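Notebook, fire lab, Skasness
September, entry 7, started 08:40

Plan for this morning was to finish the second reading of the samples from the Bukero shed fire and start the comparison burn after lunch. The reading is finished. The comparison burn is not, and I write the reason further down so that I do not forget it.

What we know from the brigade. The shed stood behind a row of garages and was used for storing garden furniture, paint and two bicycles. The call came in the night. When the first engine arrived the roof was already open on the north side, and the garage wall next to it was scorched up to the gutter. No persons hurt. The owner says that nothing electrical was left on. The insurer's man says the extension lead was plugged in. Both can be true, a plugged lead is not the same as a lead under load, and I have asked for the meter data from the house for that night.

The floor. I spent most of yesterday with the floor boards, and I still do not like what I wrote on the first day. I wrote "irregular burn pattern, possible liquid". Rajeshwari put a question mark beside it in pencil and she is right. The paint shelf stood exactly over that part. If the shelf came down early, the tins opened and ran, and the floor gets the same pattern without anybody pouring anything. So I have crossed out "possible liquid" and put "pattern consistent with more than one cause, see samples". Please nobody quote my first page in a letter.

Samples. Five bags from the floor, one from the soil under the door, one from the clean soil by the fence as control. The bags were closed properly, all the labels agree with the list. The chromatogram for the door soil shows a medium petroleum product, and it is the same type as in the half tin of thinner which was found at the shelf. The control is clean. Bag 4 had a very weak signal and I ran it again. The second run looks like the first, so I leave it as "trace, not assigned". I do not want to make more of it than it is.

The heat. The aluminium handle of the door was melted on the lower side and still had its shape on the upper side. I have seen that twice before and both times the door was standing open and leaning. For this reason I would like the hinge pins. They are not in our boxes. I have written to the brigade and asked if they are still on the site, under the roof sheets, on the garage side.
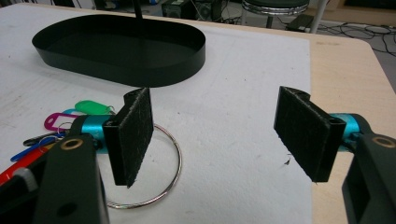
Bench, fingers open, key ring behind.

11:15. Telephone with the brigade. The site is still fenced, and a person can go with us on any morning if we call the evening before. The hinge pins were not collected. They did not know that we wanted them, and I did not have them on my list, so this one is mine. I have now added "hinges and pins, all doors" to the standard list, between the locks and the window catches.

They also gave me the arrival notes. The officer writes that the flames at the north side were higher than at the door, and that the smoke was dark. Dark smoke with paint and plastic chairs inside tells me very little. The position of the flames is more useful. It fits with a start near the shelf, or with a start anywhere and a shelf full of paint. I am trying to be strict with myself here.

Oven calibration. The thermocouples in the small oven were checked against the reference at 200 degrees and at 438 degrees, which is the highest step we use for the timber series. At the lower step all agree. At the upper step the one at the back reads too low, and it was doing that in spring as well if I look at the old pages. I have put a strip of yellow tape on the connector. Use the other ones until it is changed. A new one is ordered from Siketti, the delivery is not confirmed.

Why the comparison burn did not start. I had the new boards conditioned in the cabinet since last week. When I weighed them this morning they had taken up more moisture than the sheet allows. The seal at the bottom of the cabinet door does not close on the left. You can push it back with a finger and it stays for a while, then it comes out again. If I burn these boards the charring rate will be too slow and I will get a nice curve that means nothing. So they go back in for drying, and the burn is moved until they are stable over two weighings.

For the seal I have tried the grease, it is no help. It must be a new seal. Rajeshwari thinks that Alva still has the profile from when they repaired the big cabinet. I will ask.

14:30. Alva answered. They have the profile, but it is sold by the full roll and almost all of it would lie in our cupboard. I said yes. The other cabinet will need it next winter anyway.

Meter data arrived also. The house was using a small and steady amount until a little before the call, then it drops to nothing. There is no peak. This does not exclude the lead, as a bad contact can get hot with a quite small load, but I cannot say from the curve that something special was running. The drop is most likely the main breaker. I need the cleaned lead on the microscope before I write one word about it. There is a bead at one end which is round and smooth, and the copper behind it still has its drawing lines. The other end is only soft and thin, melted from outside. I have marked both ends and photographed them with the scale.

One thing for the discussion. If the bead is a real arc bead, it shows that the lead was live when the fire reached it. It does not show that the lead began the fire. I write this here because in the Siketti workshop report, two years ago, we had these mixed in one sentence, and it took many letters to get it apart.

To do:
Call the brigade the evening before we go, ask for hinge pins and the lower door frame.
Lead on the microscope, both ends, same magnification.
Boards: weigh in the morning and again before going home.
Change the thermocouple at the back when it comes.
Bag 4: keep it in the cold room, do not throw away.
Rajeshwari to read the floor page again with the new wording.

16:50. First weighing after drying is going in the right direction. Cabinet door held with two clamps for the night.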